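Hello Kenna,

You asked for something you could read on the train, so I've kept the tables out of it and put the spending in the usual spreadsheet. This covers the open day and what we've done with the second part of the Tremau grant up to 12 March 2026.

First, the open day happened, and it was busier than any of us had planned for! We'd told the Chisholm building to expect a quiet afternoon with a few neighbours and the college group. In the end more than 200 people signed the book, and the biscuits were gone well before the second talk. Dougal Paterson opened things with a short welcome (he'd promised five minutes and kept to it, which I'm told is a first), and then we let people wander between the poster boards, the workshop and the two-arm bench.

The bench was what most of them had come for. Soo-ah Gil ran the demonstrations and Thịnh Ngô did the talking, and they swapped over when his voice started to go. We'd argued a fair bit beforehand about what to show. I wanted something with a bit of drama, Soo-ah wanted ordinary household things, and she was right. People know what a plastic basket weighs and how annoying a carrier bag is to pick up, so they could see straight away which jobs would be hard for a gripper. The children were merciless about it — they wanted the bag every single time.

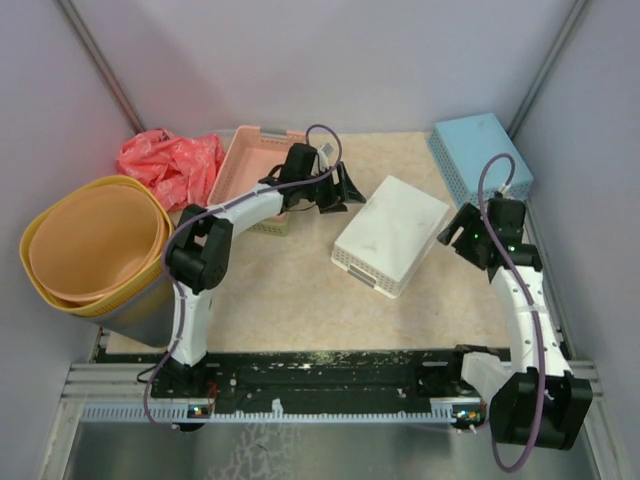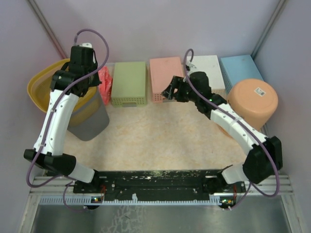

Baskets, bins and a red bag on the two-arm bench.

The question we got most often was whether the arms know what they're looking at. Thịnh had a nice plain answer about the difference between spotting a basket and knowing what to do with it, and I've asked him to write it down so we can use it on the website. The second most common was how much it all costs. I told people the truth, that the two arms were the big purchase in year one and that the baskets came from a hardware shop.

Kenneth Mowat from Zarkent came up for the afternoon too. He spent a long time asking Soo-ah about cable runs, and he's offered us a loan of their spare wrist cameras until the summer. Nothing is signed yet, so please don't count it as match funding. I'll let you know when I have it in writing.

Now the money, briefly. We'd set aside £2,000 for the open day and came in £700 under, mostly thanks to Chisholm letting us have the hall for nothing. I'd like to move what's left into the schools visits, if you're happy with that. The Tundska schools have already asked for dates and we can't take the bench to them, so it would go on coaches. A yes by email is enough for our auditors.

What didn't go so well: the talks were in the room next to the workshop and the noise came straight through the wall. We also had one way in and out of the bench area, so there was a queue both ways for most of the afternoon. Next time we'll hand out timed slips at the door and put the talks upstairs. And we need more chairs. Several older visitors asked for one and I ended up carrying mine round with me.

On the work itself, we're a little behind where I said we'd be in the autumn. Setting up for visitors took more of Soo-ah's time than I'd allowed for, and the stacking and sorting trials have slipped into April. I don't think this changes the end date, but I'd sooner you heard it from me now. Thịnh has started writing up the first set of results, and you'll get the draft when Dougal and I have both been through it.

The visitor comments are in the shared folder, spelling and all. Do read the one about the bag.

Thanks as ever for the support, and give me a ring if anything in the spreadsheet looks odd.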